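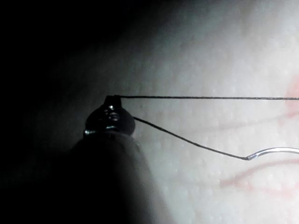
Thread and needle over the tissue, from the wrist camera.

"It's holding it," Ismael said.

"It's holding the thread," said Celina. "The needle's just hanging there."

She had a point. On the monitor the little black jaw had hold of the suture and nothing else. One strand ran off to the right, pulled straight. The other drooped down to the needle, which arced off toward the right side of the screen as if it had somewhere else to be.

Salamatu Gyamfi wrote "holding thread" in the log and put a question mark after it. She had joined the Steneck Surgical Robotics Club in April on the promise of a course credit, and so far what she had learned was that a robot could take a whole evening to do what her grandmother did during a commercial break.

"Firumau says it's a confident grasp," Ismael said. Firumau was the software. He had named it, and he talked about it the way other people talk about a nephew. "Ninety-something."

"Confident of what?"

"Of the grasp."

"Does it know it's supposed to be sewing?"

Ismael looked at the screen for a while. He was a kind person and he never answered a question he thought would hurt somebody's feelings, including a program's.

The Clikance Cup gave each team 24 minutes to close one cut. The rules ran to 13 pages, most of them written by a man named Jailson Barros, who would also be judging, and who had once told Salamatu that student teams failed because they fell in love with their demos. She had disliked him for it. Then she'd gone home and watched their demo again, the one on the club page, and noticed that it ended just before the knot.

"We've got 1,467 training clips," Celina said. "How many of them have it grabbing the thread on purpose?"

"Plenty."

"On purpose, Ismael."

"The label says grasp."

"Who did the labels?"

Neither of them looked at Salamatu, and she was grateful for that, and also annoyed. She had done the labels. She had done them in the library at Conceição Hall with a bag of pretzels, and when there was something in the jaw she had clicked grasp, because that was what the sheet told her to do. The sheet had not said grasp of what.

"I can go back through them," she said.

"All of them?"

"You want me to pick my favorites?"

Ismael rubbed his eyes. The form was due to Professor Pacheco in the morning, dated 2021-08-31, with a box on it that said System is ready for competition. He had already filled in the box. He'd used pen.

"It could still go," he said. "It picks up the thread, it pulls, the needle comes along. In principle."

"In principle," said Celina.

"Rosimeire Pacheco has seen worse."

"Is that what we're putting on the poster?"

Salamatu leaned closer to the monitor. The top strand was still as straight as a ruled line. Below it the needle shone over a thin red curve in the tissue, and she thought that if you took a picture of just this and showed it to somebody's parents, they would be very impressed. They would probably ask when it could start on people.

She crossed out the question mark. After a moment she crossed out "holding" too, and then there was only "thread," so she wrote the whole thing over again on the next line.

"Do you have any white-out?" Ismael asked.

"No," said Celina, and opened the first clip.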